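Section 4: Drying and putting away the gold-rimmed plates

I wrote this bit for anyone borrowing the Curniritz dinner set, and I've kept it to how I do it at home.
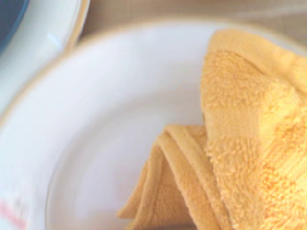 4.1 Before you start

Get yourself a proper terry towel, the thick loopy sort. Mine's a yellow one and I fold it over a few times so there's a good soft wad to hold (a thin tea towel is soaked after two plates, and then you're just pushing water about).

CAUTION: No scourers and no cream cleaner on the rim, please! The gold colour is only a thin line and I'd like to keep it.

4.2 Drying

1. Lay the plate face up on the worktop.
2. Start in the middle. The well is shallow but water does love to sit there.
3. Work outwards, dabbing when you get to the rim. Don't rub.
4. Turn it over and do the foot, going right into the groove.
5. Refold the towel to a dry side before the next plate.

Note: if you get cloudy marks, it's probably our hard water. A drop of white vinegar on the middle, rinse, dry again. Keep it off the gold.

4.3 Stacking

1. Put a felt circle between each plate. They're in the Nosell tin, 80 to a pack, so don't be stingy.
2. Big plates at the bottom, small dishes in their own pile.
3. Lift with both hands, they're heavier than they look.

For chips and replacements, see Section 5.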